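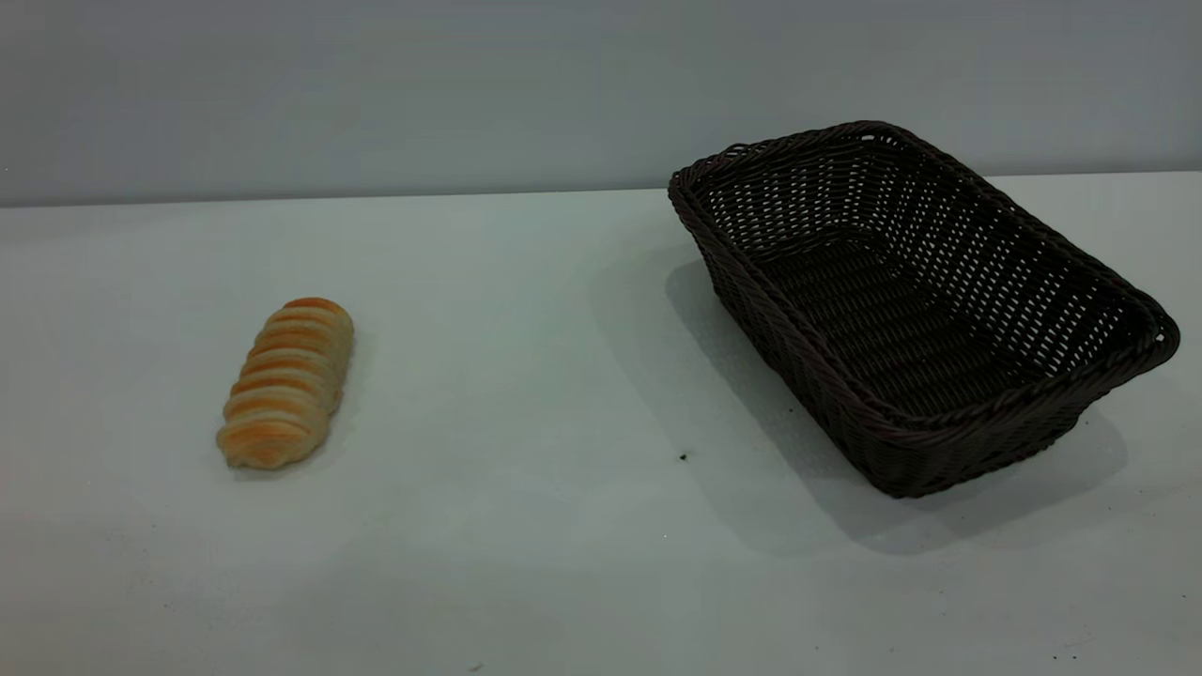

Stodum v Vuldale, post match thread

courtside_kel
Well. That was horrible to watch and I loved it. Two points in it at the end and I've got no voice left. Anyone else think we were done after that third quarter?

bankshot16
Done and buried. Couldnt hit a thing. Thought the press saved us tbh, they just stopped bringing the ball up properly.

VuldaleVic
Away fan here, fair play, but that last foul call was a joke. He's straight up and down. Give us overtime and we win it.

courtside_kel
Straight up and down?? He landed on him. Seen them given all season.

VuldaleVic
Seen them not given all season as well. Mostly when it's us shooting.

oldgymrat
Foul for me. Soft, but a foul. Bigger worry is our free throws, we left the door open by missing the easy ones again. Been the same since November. Do they even practise them?

bankshot16
They do, I've been early enough to see it. Legs go late on, that's all. Bench is too short.

oldgymrat
Then use the bench! Same five out there the whole last quarter.

zone_defence
Disagree, you don't change a group that's clawing it back. Coach got it right for once. Anyway where was everyone? Club said 1000 in, no chance. Whole top block was empty my side.

courtside_kel
They count season tickets whether you turn up or not. Always have.

VuldaleVic
There were 100 of us at least and we were louder than you lot until the end.

bankshot16
You were, fair enough. Went very quiet after teh whistle though

VuldaleVic
Yeah yeah.

zone_defence
Anyone know if the Clasar trip is still on? Heard the coach only has 16 seats gone and they might pull it. Website still says 1st April to book by.

oldgymrat
Still on as far as I know. Yousafzai Travel are doing it again, ring them direct, the club email never gets answered.

zone_defence
Cheers, will ring tomorow.

courtside_kel
Put me down for that as well, I'll pay you at the next home game.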